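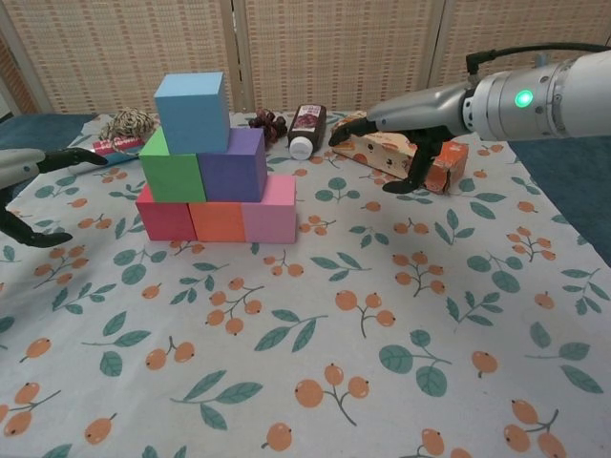 People who compare robot hands like to argue about finger count, and I think it's the wrong argument. At Sillivdale we spent most of the spring on it anyway. We had 2 arms, a pair of many-fingered hands, and an old two-jaw gripper that someone at the Preston shop wanted us to keep. The test everyone asks for is stacking, so we stack: six foam blocks in a pyramid, three on the bottom, two on those and a light blue one on top. It looks good. It also tells you very little, as foam blocks have flat sides and forgive a bad grip. The grapes and the twine behind the pyramid are a harder question, and so is the bottle.

My view is that a hand should be scored on the awkward things first. We ran 171 grasps on mixed household items and 40 on blocks alone, and the block numbers could not separate the jaw gripper from the hands. The mixed items could. Twine was the worst for all of them. The jaws did better on boxes than I wanted them to, and I had to write that down.

I would also stop using plain tables. A white cloth with orange berries and green leaves printed all over it is a fair thing to ask a camera to deal with, and people do own tablecloths. Our Ochoa controller settings were tuned on bare gray board, and we spent a Thursday redoing them.

The Drinduvbridge group disagrees with me. They say blocks are easy to repeat and grapes are not, and they have a point – no two bunches are the same. I would still take a messy test that shows a difference over a clean one that doesn't. Keep the blocks for checking that the arm is calibrated in the morning, and buy the hand on what it does with the rest.

Last updated: September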